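Household tips, laundry section

# Getting usable folds from a two-arm folding kit

These notes cover the Flamen two-arm folding kit, sold through Pletbridge as a home and small-workshop bundle. They apply to T-shirts, hand towels and pillowcases. Fitted sheets are outside what the kit will do, and the settings menu offers no entry for them. Most of the tips were worked out on software release 311. Menu names may differ on older releases.

## Table

Use a plain, light-colored top with no pattern. The folding program finds the garment by its outline, and a navy or black shirt on white gives it the cleanest edge to work from. White shirts on a white top are the worst case. Lay a dark, close-fitting cloth over the table for those and tape it down on all four sides, or the grippers will pick up the cloth along with the shirt.

Wipe the top before each session. A smooth surface lets fabric slide when a gripper drags a hem, and crumbs or dried detergent will hold one spot back while the rest moves. Use a damp cloth, then a dry one. Skip furniture polish.

Glossy tops reflect overhead lamps. If the outline on the control screen has gaps in it, move the lamp first and change the contrast setting second.

Mark the stacking area with tape. Colored vinyl tape holds up longer than paper tape, but both kinds lift at the corners, and some reds leave a pink stain when they come off. Replace the strips once they break up. Worn marks can still be read by a person and are of little use for lining up a pile to the same spot every time.

## Loading

Shake the garment out once and lay it down with the front facing up. It does not need to be straight. The kit accepts a shirt turned sideways to the operator, and on a wide table that is the better position, with the length of the shirt running from one arm toward the other. Both grippers can then reach an end without crossing.

Close zippers and turn sleeves right side out. Empty chest pockets.

Keep the load within the reach of both arms. If one gripper has to stretch to full length, it comes in at a low angle and tends to push the fabric ahead of it.

## Mid-fold problems

The first fold is generally good. Trouble starts at the second, when there are two layers under the fingers and a hem or sleeve has worked its way out of the bundle.
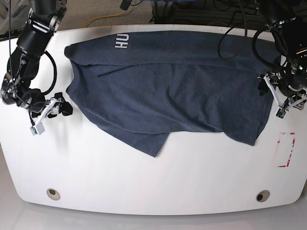 *Navy T-shirt partly folded, loose flap at the lower edge. One gripper is at the right end of the shirt, the other is open above the table.*

A loose flap like this should be tucked before the next fold. Press Pause, wait for both status lights to turn amber, and slide the flap under the main bundle by hand. Keep your hands clear until both lights have changed. Press Resume and the program takes a new outline before it moves.

Diagonal creases across the middle mean the two layers were not lined up when the fold was laid down. Small ones can be left. If the step in the cloth is wider than a finger, open the last fold and run it again. The Repeat Last option does this without starting the whole garment over.

Bunched ends have a different cause. They form when a gripper lets go before the cloth has been drawn flat. Raise Hold Time by one step and try the same shirt again. Two steps is usually too much for thin knits, which stretch at the pinch point and keep the mark.

## Settings that worked

| Item | Grip force | Hold time | Speed |
|---|---|---|---|
| T-shirt, cotton knit | Low | 3 | Medium |
| T-shirt, thick or lined | Medium | 3 | Medium |
| Hand towel | Medium | 2 | Fast |
| Pillowcase | Low | 4 | Slow |

Speed matters less than expected. Going from Medium to Fast on shirts saved little time once repeat folds were counted in. A batch of 40 shirts on Medium needed fewer stops than the same batch on Fast.

## Cables and fingers

Check the cables along each arm before powering up. A loop that hangs low can brush the cloth and shift a fold that was otherwise fine. Gather the slack with hook-and-loop straps and leave enough for the wrist to turn fully in both directions. Plastic zip ties pulled tight will pinch the cable at the joint.

Clean the fingertips every 300 folds. Lint builds up on the inside faces and the grip weakens gradually, so the change is easy to miss. Use a dry, soft brush. Keep liquid away from anything mounted at the tips.

Usemton makes replacement finger pads that fit this kit. They are slightly thicker than the originals, so run the gripper calibration after fitting them. The Østergaard pads are softer and hold thin knits well, though they wore down sooner on towels.

## Service plan

Pletbridge offers a yearly plan with one visit, a joint check and a set of pads. The pads are the only part a light user will need, and they can be bought alone. For a workshop folding 2,000 items a month, the joint check is worth having.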